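Teleoperation & Demonstrations > Simulation
12 replies · 1380 views

Apple from plate to bowl: how slow should I move the hand when I record?

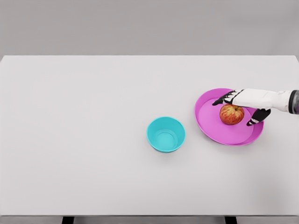
tomato_kernel wrote:
I am recording demonstrations for a simple task in simulation. The apple starts on the pink plate and must go into the turquoise bowl. I control the arm and the fingers with a glove and a wrist tracker, and the simulator writes everything at 30 frames per second. Until now I have 400 demonstrations, all made by me in the evenings of June and July.

My problem is the moment before the grasp. When I come near the apple I become very slow, I correct the thumb, I wait, I correct again. The policy that I trained on this data does the same thing, but worse. It arrives over the apple and stays there with the fingers open. Sometimes it closes after a long time, sometimes never.

Should I record everything again with a faster movement, or can I repair what I have?

hollowshaft wrote:
Repair it first. Find all the frames where the wrist and the fingers are almost still and remove most of them. We had the same disease with the Grisum hand and it was cured in one afternoon. Your policy sees so many samples with "do nothing" near the apple that it believes this is the right answer.

dunes_and_drivers wrote:
I do not agree with hollowshaft, or only for one half. If you cut the pauses, you also change the timing between the arm and the fingers. With a two-finger gripper this is fine. With a hand that has a real thumb, the order of contact is important, and after the cutting the thumb jumps. I would record again.

hollowshaft wrote:
You cut only where all joints are still. If nothing moves, there is nothing that can jump.

dunes_and_drivers wrote:
In theory yes. But his fingers are never still, because a glove has noise. So you must choose a threshold, and then slow finger movements are also cut. I lost two weeks on this with the Ornetti glove.

tomato_kernel wrote:
The noise is a true point, my index finger trembles always a little, even after calibration. I could filter it before I cut?

mirabel_k wrote:
Please look also at your starting positions. Does the hand come always from the right side? And is the bowl always at the lower left of the plate? If yes, 400 demonstrations are maybe not so different from 40. I would make fewer of them and move the plate and the bowl every time. The left half of your table is free, so use it.

tomato_kernel wrote:
The hand comes always from the right, because the base of the arm is there. The plate and the bowl move only a few centimeters between episodes. I was afraid that the task becomes too difficult.

mirabel_k wrote:
It becomes more difficult, but you will see sooner if the policy follows the apple or only repeats a path. Rotate the apple also. On the stem side the shape is not the same for the fingertips.

oldbench wrote:
I will say the unpopular thing. For an apple on a flat plate you do not need a glove. Write the grasp as a script, add random offsets, and let it run during the night. Keep your own hands for tasks which are difficult to write.

dunes_and_drivers wrote:
Then he learns the script and not how a person does it. The pauses are gone, but also the small corrections, and these corrections are the useful part when the apple rolls.

oldbench wrote:
His corrections are the reason that he opened this thread.

tomato_kernel wrote:
Thank you to all. Yesterday I recorded 21 new demonstrations with a rule for myself: before I start I look where the thumb must go, then I move without stopping, and if I miss I delete the episode. For the old data I made a low-pass filter on the finger joints and removed the still frames. I train now two policies, one with only the old cleaned data and one with both. I use the Trustdale scripts for the comparison. When the runs are finished I post the curves here, and then I will try to place the bowl on the left side.

Last edit: 2022-08-21
Tags: simulation, teleoperation, dexterous hand, pick and place
7 people follow this thread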